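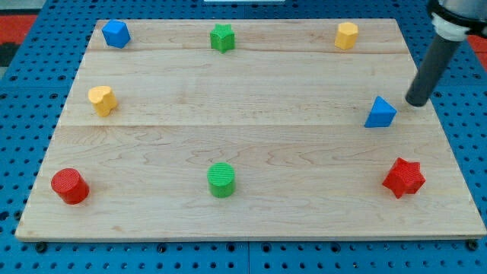 Robotics > Data Collection > Reviews > Tabletop Sets

Clendano Block Pushing Set, reviewed after 38 sessions

By Cadi Price

9/27/21

12 comments | 41 shares

We bought the Clendano set to collect pushing examples for a policy that takes a short typed instruction and moves one block. It has eight blocks in four colors, two of each. There are two stars and two cylinders, and the rest are single shapes, so "push the star" is ambiguous and "push the red star" is fine. I wanted that, and the cheaper Irex set we looked at first didn't have it.

The arm carries a plain straight tube and has no gripper. One person drives it while a second reads out instructions. We kept 584 examples and threw out 89, mostly for instructions that were changed halfway through a push.

The blocks have held up. They have a slightly grainy surface with visible print lines, and they slide without sticking on our wood board. The cube and the hexagon are easy to push in a straight line. The heart turns when you touch it off center, and new operators need practice with it. The cylinders are the hardest to stop where you want them.

We start each session with the blocks spread near the edges and the middle clear. That gives good long pushes toward the center, but it also means a lot of your data begins the same way. Mix in some crowded starts early - we waited too long and had to go back for them.

The instruction cards in the box are weak. They cover moving a block to a corner and little else. We wrote our own, mostly about one block relative to another.

The board is not included. Ours is pale wood on a pegboard table, and the seams between planks have not caught a block so far.

I would buy it again at the same price. A second set is on order for December.

Comments (3)

Mirjana Kadrić: Do you log the tube position only, or the joints too?

Cadi Price: Both. We train on the tube position.

tablepusher: Same trouble with the heart over here. Slower pushes helped.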